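# 4 Packing Small Goods for Storage and Carriage

Goods are packed for two purposes: to keep them together and to keep them from harm. The two are often confused. A box that holds its contents in one place may still allow them to rub, bend or strike one another whenever it is lifted. This chapter treats the packing of mixed small goods, meaning loads in which the items differ in size, stiffness and weight. Uniform loads were covered in Chapter 3.

## 4.1 Terms used in this chapter

The *load* is everything placed inside the container. The *base item* is the largest flat article in the load, and it normally lies against the floor of the box. *Void* is the space left inside once the lid is on. *Fill* is any material added to take up void; it may be bought for the purpose or may be part of the load, as when clothing is folded round a cup.

Headroom is measured from the highest point of the load to the underside of the lid. Where headroom is negative, the lid will bear on the load, and the walls of the box no longer carry the weight of anything stacked above.

## 4.2 The mixed load

Mixed loads are common in households and small offices. They tend to be put together in the order in which things come to hand, so the heaviest article may go in last. Barros and Pacheco, in their survey of parcels sent through the Curnville depot, opened 167 boxes and sorted them by the position of the base item. In most, it lay flat on the floor of the box with smaller articles resting on top. Few had any fill between the layers.

A book makes a sound base item if it lies flat and its cover is protected from hard corners. Soft articles may rest directly on it. Packets standing on edge should be laid down or wedged, as they will fall at the first tilt.

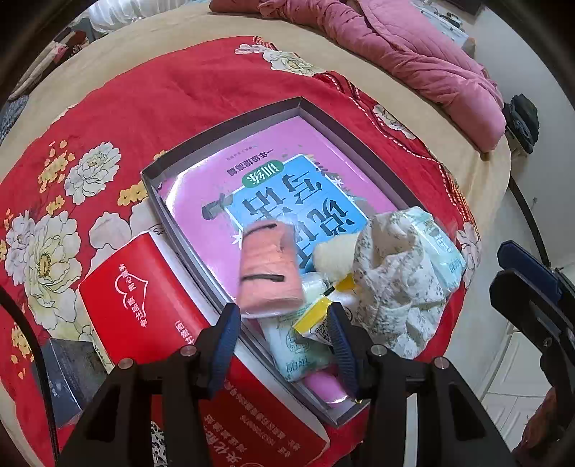 ## 4.3 Movement within the box

Three kinds of movement concern the packer. *Sliding* takes place along the floor of the box or across the face of the base item. *Tipping* affects any article taller than it is wide. *Settling* is slow, and is caused by repeated small shocks that work light fill downwards and leave void at the top.

The Boltport tilt test gives a simple measure of sliding. The closed box is raised at one end until the load is heard to shift, and the angle is noted. The test is repeated from the other end, and the lower of the 2 readings is recorded. Exercise 4 at the end of the chapter uses this method.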